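Arm Over-Pours on the Kitchen Scale: Causes and Fixes

Updated February 11, 2026

An over-pour happens when the arm keeps tipping after the target weight is reached. On our bench it dumped 676 grams of soybeans into a bowl meant for far less, and the scale went into overload. The limit on ours is 3,000 grams, bowl included.

Check the scale first. Most kitchen scales average their reading, so the number on the display lags behind the pour. If the controller waits for the exact target before tipping back, the beans already in motion land on top of it. Set the stop point short of the target and finish with small taps of the container. 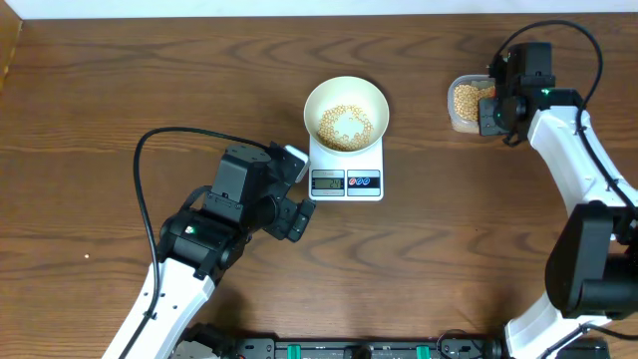 Then check contact. A gripper finger touching the side of the scale can shift the reading by several grams, and the controller will correct for weight that isn't there. Park the idle arm well clear before you tare — then tare again with the bowl on.

Auto-off is the third cause. Scales that shut down after 2 minutes will blank in the middle of a slow pour. The Arska controller reads a blank display as zero and keeps tipping. Rocío Guzmán's patch treats a blank as a fault and stops the arm.

Keep hands out of the bowl while the arms are powered. Hit the stop button before clearing spilled beans, and sweep the table before restarting. A bean under one foot of the scale will throw off every reading.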